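Speaker notes: Can it do the dishes yet?
Talk for the Sanemgate evening series, 12 May 2023
Running time 25 minutes plus questions. Slides marked in capitals.

OPENING (no slide, house lights still up)

Wait for the door at the back to close. Thank Beverley Lockyer for the invitation. Do not do the joke about the thermostat, it died in rehearsal.

Start with the question straight out: who here has been told in the last year that a machine is about to take over some chore in their home or shop? Hands. Keep them up if you've seen one do it. Then: keep them up if you saw it do it twice in a row, without a person standing next to it. Pause and let them look around.

Say what I am and what I'm not. I ran the floor in a small repair and refurbishing shop for years. I don't build robots. I get asked to buy them. So this is a buyer's talk, and a grumpy one.

SLIDE: THE PITCH

Read the line from the Bilterent brochure out loud, slowly: "Handles the everyday tasks you never wanted." Ask which tasks. The brochure has a sofa, a plant and a smiling couple in it. It does not have a sink full of pans.

Point about verbs. "Handles," "assists with," "supports." When a dishwasher maker sells you a dishwasher they say it washes dishes. Listen for the verb.

SLIDE: WHAT WE ALREADY HAVE

Be fair here. Go fast, 2 minutes at most.

Washing machine. Dishwasher. Bread machine if you're that kind of person. All of these work, and they work by making you bring the job to a box. You sort the laundry, you scrape the plate, you close the door. The machine never has to find anything.

The robot vacuum is the one that goes out and meets the house as it is. Mine gets stuck under the radiator. I still like it. Tell the story of the sock if time allows.

SLIDE: THE TOWEL

Folding a towel. Hubert Brunner at Modine let me sit in for an afternoon of trials. 115 towels, same size, same color, dropped in a heap on a table. He was open about all of it, say so, he deserves credit.

It got through a good many of them. It also folded one corner of the tablecloth into a towel, very neatly, and carried on. What I wrote down that day was the word "same." My towels at home have not been the same since I was married.

Someone will ask for the success rate. I don't give it, because Hubert asked me not to until they've run the set again in June. Say that plainly and move on.

SLIDE: MONEY

The quote I was given for a single arm on a bench, installed: $3,170 a month on lease. Let that sit. Then the line under it, service visits extra.

Work it through with them. What does a person do in a month in a repair shop? Wipes, sorts, tests, answers the phone, notices the smell of something burning. The arm was quoted for one of those. I asked the Pomare rep which one and she said it was "configurable."

Žofie Danko will probably push back from the second row on this. She'll say prices fall. Agreed, they do. I'd still like to know what I'm getting for the money this year.

SLIDE: THE KEYBOARD

This is the center of the talk, don't rush it. We took in a lot of used keyboards at the shop. Cleaning one up is a bench job you give to a new starter in their first week. Pull the caps, clean underneath, wipe the case, put the caps back where they came from, press every key to see that it answers.

Ask the room to do it in their heads. Your fingers already know how hard to pull. You know by feel when a cap has seated. You'd spot a hair under the space bar without being told that hairs count.

Now go through it as a machine's job. The keys sit close together, so whatever grabs one has to leave its neighbors alone. The tops are curved. The letters are printed, which helps if you can read them, except that the tool doing the work gets in front of them.

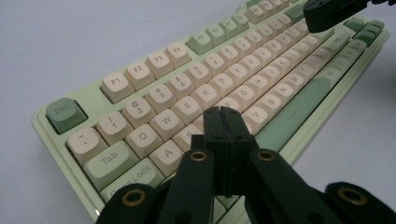
Black gripper fingers over the letter keys of a mint-green keyboard, with a second jaw at the top right.

Leave it up while talking. Get them to look at Caps Lock: you can read "Lock," and a piece of the gripper is over the rest. Same trouble along the row at the S. A person leans over and looks from the other side, or does it by touch. I want to hear a seller tell me what their machine does at that moment.

Also worth saying: this is a clear white table and one keyboard. Corey Hollis, who ran our bench, never had a clear table in his life. Put coffee, screws and somebody's lunch on it and ask for the quote again.

If they want numbers on how long a person takes, Corey's figure was 9 minutes for a wipe-down with the caps left on. I have no machine figure that I trust.

SLIDE: WHAT WOULD CHANGE MY MIND

Give these as questions to take to a sales visit.

Can I bring my own stuff to the demo? Rima Dabbas did this with a bag of her kids' laundry and the demo was rescheduled.
Can I see it go wrong, and see who fixes it?
Does it stop when it's unsure?
Who is in the room when it runs overnight?

I've asked these on 4 visits. One firm answered all of them. I haven't bought from that firm either, but I'd go back.

CLOSE

My answer to the title is no, not in my kitchen and not on my old bench. Parts of it, under good light, with someone watching. I'd be glad to be invited back and made to eat this.

Questions. Repeat each one into the mic, the back rows couldn't hear last time. Handouts are on the table by the coats.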